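Can a machine load the dishwasher yet?
Forum: Home Automation > General
165 views

gatti_1808 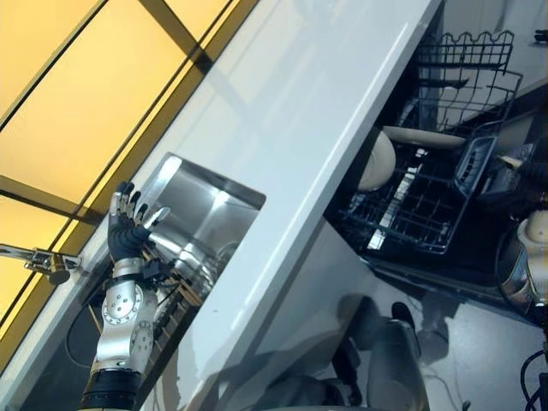
My sister runs a small guest house and asked me last week if she should wait for a robot before hiring someone for the kitchen. I told her no, but I want to hear from people who work with this stuff. Loading a dishwasher looks like the easiest chore in the house until you split it up. You have to pull out both racks, pick up something slick, turn it, and get it between the tines on edge. Look at the two plates in the lower rack, one upright and one lying a lot flatter. A person fixes that second one without thinking. Can a hand with five fingers do it, every night, with no one watching?

Pandton
Plates, yes, in a kitchen it has seen before. Mixed loads, no. I work in a shop where we have an arm tending a press, and it has run 1501 cycles since the last stop. It does that because every part shows up in the same place. Your sister's guests won't leave their cups in the same place.

billham_kitchens
Disagree with the comparison. A press arm has a simple gripper and a fixed path. Fingers and cameras are a different machine. I would put plates, bowls and wiping the counter at two or three years out.

Pandton
People were saying two or three years when I started. What does it do with a pan that has egg stuck on it?

billham_kitchens
Same thing my kids do, puts it in anyway.

akport
I wash dishes for a living, so take this how you want. Loading is the small part. Scraping, sorting, soaking and knowing what can't go in the machine is the job. Also forks. I want to see fingers that size pick one fork out of a pile in a sink and get it into the cutlery basket. Speed matters too. If it takes a minute per plate it is no use after a full breakfast.

gatti_1808
Speed is a fair point. She does breakfast for twelve. What about cost? She has 2000 dollars set aside for the kitchen.

Pandton
That buys a good dishwasher with a better rack. Spend it there.

billham_kitchens
On cost I agree with Pandton. Overnight work is where I think it comes in first, when slow is fine. Leave the sink full and let it take four hours.

akport
Leave a sink full for four hours and see what the egg is like.

gatti_1808
OK, she is going to hire for mornings starting in January and look at a second dishwasher. If anyone has numbers on broken plates per load, please post them.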